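Unit 6 handout: When the log says "success"
Instructor: Tamara Hladun

Read the Bondis fault report before class, and don't take its conclusion on trust. It blames "operator variation" for 40 bad grasps out of 2,000. I don't buy it. The policy closed early on thin straps, and the success flag checked only that the jaws had stopped moving. Jaws stop on air, too.

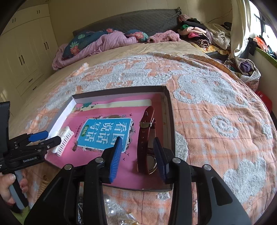 Fig. 6.1. Wristwatch between the finger pads, strap fastened in a loop.

Kimutai Kashindye's rerun used 2 flags, jaw width and motor current. They disagreed often on hair clips, and the report leaves that out. Small, open shapes are where a width threshold tells you least. Ask who picked the threshold, and on what objects.

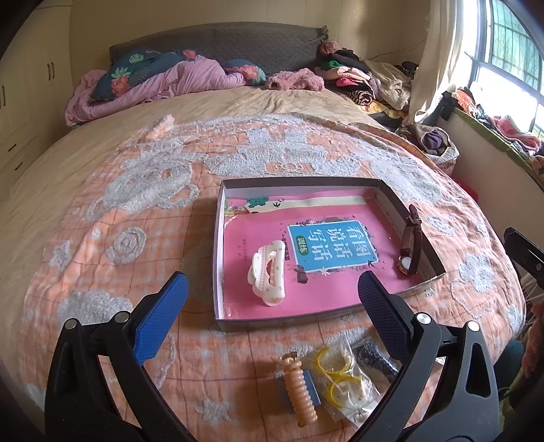
Does retraining fix a bad success flag?
Retraining on the same labels teaches the same mistake, so repair the flag and relabel first.

For Thursday, February 12, 2026: bring one failure the report's flag would miss.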